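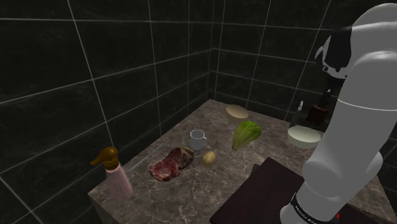
A simulated kitchen counter with a white robot arm, its black gripper held above a bowl.

The Flovbridge Kitchen Set is a software kit of simulated kitchens, made for people who want to try out robot arms on household tasks before spending money on the real thing. It is sold by Flovbridge, a small firm based in the town of Andeck, and it grew out of an earlier and much plainer product called Bugti, which offered a table, a few coloured blocks and very little else. Many owners of Bugti still speak of it fondly, and its saved files can be opened in the newer kit with only a little tidying up.

Contents

The kit comes with 46 ready-made rooms and a library of 649 objects, most of them things one might find near a cooker or a sink: mugs, bowls, bottles, vegetables, bread, cuts of meat and a fair number of cleaning items. Buyers may put these wherever they please, or let the program scatter them over the worktop by itself, which can lead to some odd neighbours, such as a pink spray bottle close to a raw steak. Walls and surfaces can be swapped as well, and the pairing of a marble counter with dark square tiles is among the finishes supplied. See-through objects are included too, and these can be surprisingly hard to pick out against a patterned surface – a difficulty that the handbook treats at some length and with a good deal of sympathy.

Tasks

Each room is supplied with a list of suggested jobs, from simple ones (move the potato to the board) to longer ones in which several things must be put away in the right order. A job may be repeated up to 100 times in a single run, with the objects shifted slightly at each attempt, and the results are saved in a plain table that opens in any spreadsheet program.

Editions

There are 4 editions. The smallest is meant for schools and evening classes, and has fewer rooms but the same object library. The largest includes Fivex, an add-on for running several arms in the same room, which may also be bought separately. All editions come with a year of help by e-mail, and the replies have a name for being patient and friendly, even with complete beginners.

Reception

Users have generally been kind about the kit. The lighting and the soft shadows are often praised, as is the handbook, which is long but pleasant to read. The most common complaint has to do with food: lettuce and bread behave as firm, solid lumps when gripped, and cannot be squashed or torn. An update released in April made the fruit a little softer – the rest is still waiting its turn.

Page last changed 5 Jun 2019 | Contact the editors | © Andeck Technical Reference | Back to top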